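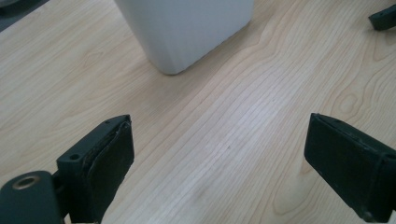
Brarnholm Allotment and Garden Association
Minutes of the winter meeting, 2026-01-26
Held in the upstairs room, Tangen Hall

In the chair: Getachew Kahsay
Minutes: Liya Tesfamariam
Apologies were received from the holders of plots 9 and 22.

1. Minutes of the last meeting
The October minutes were read and accepted with one correction. Under item 4, "north gate" should read "lower gate." The chair signed the corrected copy.

2. Matters arising
The broken latch on the tool shed has been replaced. The new key is the same for both doors. Members who still have the old key can throw it away.
The letter to the owners of the field behind the Clodau lane hedge has been sent. No reply so far. Liya will write again in two weeks if nothing comes.

3. Accounts
The balance stands at $1,733. The only large payment since October was for the repair of the standpipe by the compost bays. Two plot rents are still unpaid and reminders have gone out. A member asked whether rents could be paid by bank transfer. They can, and the details are on the back of the renewal form.
The accounts were accepted.

4. Water
The supply was shut off after the first hard frost and will stay off until the chair is satisfied that the risk has passed. Last year it went back on too early and the joint by plot 14 split.
There was a long discussion about hoses. The present rule allows hand-held hoses only. Some members want to allow drip lines on timers during dry spells. Others said the pressure at the top end is already poor in the evening and would get worse. It was agreed to try drip lines on the bottom row for one season, mornings only, and look at it again in the fall. Anyone on the bottom row who wants to take part should give their name to Liya before the water is turned on.

5. Path between the upper and lower plots
The path is muddy and slippery near the bend. Two options were put forward: wood chips, which the tree firm in Gremham will deliver free when it has a load to spare, or gravel, with a quote of $124 for the stone delivered to the gate. Gravel would last longer but has to be moved by wheelbarrow. Wood chips were chosen for this year by a show of hands. The load will be tipped beside the lower gate. Please do not park there.
The chair asked that the chips be kept for the path until it is finished. Any left over may be taken for plots.

6. Waiting list
There are now more than 40 names on the list. One full plot and one half plot will be free in the spring. Getachew proposed splitting the full plot in two so that three people can be offered space. A member objected that half plots are too small for potatoes and squash together. The proposal passed, with two votes against.
New holders will be asked to keep the dividing strip mown on both sides.

7. Seed order
The joint order will go in next week. Onion sets, early potatoes and broad beans are the main items. Forms not handed in by then will have to wait for the second order. Shallots are not available this year from the usual supplier, and nobody present knew of another at the same price.

8. Bonfires
A neighbor complained about smoke in the late afternoon. Members are reminded that fires are allowed only on the cleared patch, only with dry material, and not when the wind is from the west. Treated lumber must not be burned at all.

9. Any other business
The plant swap will be held at the hall again in spring. The hire charge is $30 for the morning, and this was approved.
A green wheelbarrow with a solid tire has been missing from the shed since before the holidays. Please return it.
Plot 17 has spare raspberry canes for anyone willing to dig them up.

10. Next meeting
Same room. The date will be posted on the shed door once the hall has confirmed it.

The meeting closed at 8:50 p.m.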